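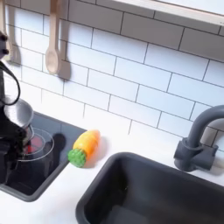

Start with the kitchen, Gladys Bakilana told me, since everybody ends up there anyway. She was right. The Tesura open day is a yearly demonstration of household robots, held each November at the Costello building on Okgate, and the play kitchen is the stop people talk about afterward.

A demonstration there is a short public run of one kitchen chore by a robot arm. The props are toys — a small silver pot, a cooktop with a burner that glows red, a carrot of the kind kids pretend to cut — and the black gripper works right over them. I love this stuff, so I stayed for four runs (my feet were not happy!).

Each run lasts 12 minutes, with three minutes for questions. Selim Bilgin took most of the ones I heard, and he's good with kids.

The open day began at Kirkamgate, in a much smaller room, and moved when the line got too long for the stairs. The last one drew 192 visitors. Doors open at 10 a.m., and the kitchen is quietest right before lunch.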